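A nosy afternoon at Fiadzo

I'd been meaning to go to the Fiadzo open day ever since Amerley Darko mentioned it back in April, and then of course I left it to the last minute and had to run for the bus. It goes all the way out to Fendton now, which helps, but the stop is on the wrong side of the ring road and I arrived pink in the face with my ticket already going soggy. Ticket number 681, if you please! I don't think there were that many of us (there was plenty of room at the tea urn) but it made me feel part of something.

Fiadzo make robot arms, or they make the bit that tells the arms what to do, I never quite got to the bottom of it. They're working with Kuken, the hotel people, on getting a robot to help out in bedrooms. So the demonstration was all done in a bedroom, with a bed and a bedside table and a phone, and the rest of us stood behind a rope and watched what the arm was seeing on a big screen.

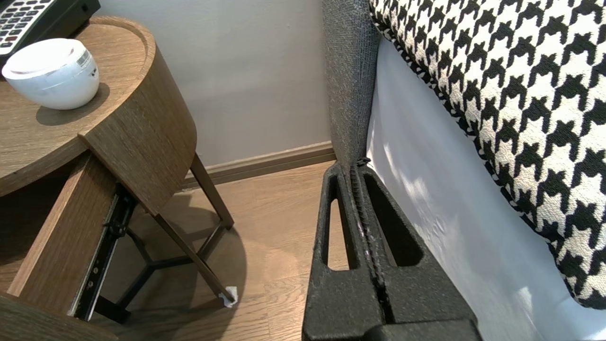

Mansa Dogbe was doing the talking and she was brilliant, very dry, and quite happy to be interrupted. I asked her why on earth bedrooms, when you'd think a robot would be happier in a nice tidy warehouse. She said bedrooms are where the awkward gaps are. Drawers, table legs, bedding hanging down where it feels like it, and every guest leaves the place differently. The arm has to learn to reach in beside a bed without catching the sheets, and I thought, well, I can't do that either, I've pulled a whole duvet off looking for a slipper.

A man near me wanted to know how many goes it takes to learn one job. Up to 200, she said, and sometimes it still sulks afterwards. They practise with somebody steering it first and then let it have a try by itself. I asked if it ever gets bored and she gave me a look. 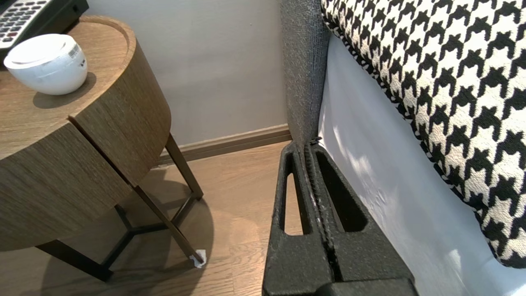
What surprised me most was how slow it all is. I'd pictured something whizzing about like on the telly, and it's much more like watching somebody park a caravan. After a bit you get quite caught up in it though, and I noticed I was leaning to one side to help, the way my mum does when she's watching the snooker.

There was a second talk upstairs by a firm called Jitosance, who do the software for keeping track of which rooms need what. I'm afraid I lasted five minutes. Too many slides, not enough robot. I went back down and had a flapjack and watched the bedroom again instead.

Amerley turned up just as I was leaving (typical) and we shared a taxi back into town. She reckons she'd have one at home tomorrow if it did the ironing. I'd settle for one that finds my glasses. They're doing another open day next year and you have to put your name down by email, so I've stuck a note on the fridge.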